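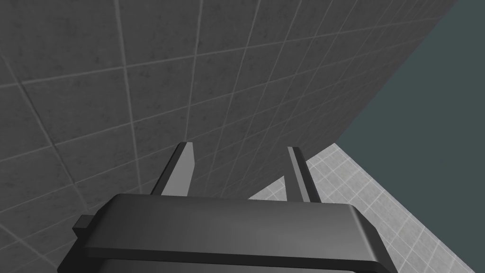 Swap shelf at the Devden library is getting a second room

21 December 2024

Good news for anybody who has ever stood in the hallway of the Devden library with a stack of jigsaw puzzles under one arm and nowhere to put them! The puzzle and game swap is moving out of the hallway and into the old periodicals room, and it opens there right after the holiday break.

I stopped in yesterday to have a look (and, okay, to drop off a puzzle of a harbor that I have now done three times) and Ruba Awad was at the front desk with a tape measure around her neck. She runs the children's side of the library and the swap has sort of landed on her by default. She told me the hallway shelf was meant to last one winter. It started in July of last year, so you can see how that went.

If you haven't used it, the idea is very simple. You bring a puzzle or a board game you're done with, you take one you haven't tried, and you don't need a library card or a sign-up sheet. You can also just take one and bring it back later. Ruba says most people bring back more than they take, and that is exactly how the shelf got so full that boxes were going underneath it, and then next to it, and then on the windowsill by the water fountain.

The new room holds 60 feet of shelving, left over from the magazines, and it's all staying. Puzzles will go along the long wall, sorted by number of pieces. Board games go on the wall across from them. Card games get the short shelf by the door because they kept getting lost behind the big boxes, and I can vouch for that — I once found a deck of cards inside a trivia game, inside a bag, inside a different trivia game.

There are also going to be tables! Real ones you can sit down at! Two of them will be for games and one is for a puzzle that stays out all the time, so you can put in a few pieces while your kid picks out books and then walk away and let somebody else fight with the sky. The first one is already chosen and it's a map of old ferry routes, donated by Erdal Kılıçarslan, who used to have the shoe repair place on Ibarra Street. He says it's complete. He also says he has never finished it, so I did ask how he knows, and he told me he counted the pieces one night when the power was out. I believe him.

Missing pieces are the thing everybody wants to talk about, by the way. I must have heard it from every person I ran into in that hallway. Up to now you took your chances, and some of those boxes had a sad little note taped on the lid and some of them didn't. In the new room there will be a yellow sticker for anything with a piece known to be missing and a green sticker for anything somebody has finished and found complete. No sticker means you're finding out for yourself. If you finish one, please write your initials and the month on the inside of the lid, and the desk will put the green sticker on for you.

Game parts get their own system. Ruxandra Vasiliu has been saving spare dice, pawns, sand timers and little wooden cubes in coffee cans at home for years, and she's bringing the whole collection in. So if your game is short a pawn, check the cans first. She's also offered to sit at the game tables one evening a week and teach people how to play things they've been scared of. I told her I've owned the same train game since before I moved here and have never gotten past page two of the rules, and she wrote my name down. So I guess I'm going.

A few practical things, as I know I'll get asked:

The room will be open whenever the library is open, and until 7 on the late night. The late night is staying where it is on the schedule.

You can drop off up to 6 boxes at a time. If you're clearing out a whole closet or a relative's house, call the desk first and they'll set up a time with you.

No video games, no electronic games that need a charger, and no puzzles in plastic bags with no picture. (I asked about the last one. They have a whole crate of those from the hallway and they'd like it to stop there.)

Tape up your boxes if the corners are split. Masking tape is fine. Please go easy on the duct tape, it takes the picture right off.

The hallway shelf itself isn't going to waste, either. It's headed over to the Vonirden branch, where Sawsan Hourani wants to try the same thing on a smaller scale, starting with kids' puzzles only. She's looking for the chunky ones with knobs and the floor puzzles especially, and you can leave those at either branch if you mark the box with a V.

The swap will be closed over the break while everything gets carried across, and they could use a few extra hands for that. I'll be there for the first hour and then I have to pick my mother up. Maxence Poulain is lending his hand truck, so it's mostly loading and unloading, with one short ramp. Leave your name at the desk if you can come.

Oh, and one last plea from Ruba. Someone borrowed the big Baltberg castle puzzle in the fall, the one in the blue box, and there's a waiting list for it now. No questions, no fines, just slide it through the book drop if it fits. If it doesn't fit, leave it at the desk.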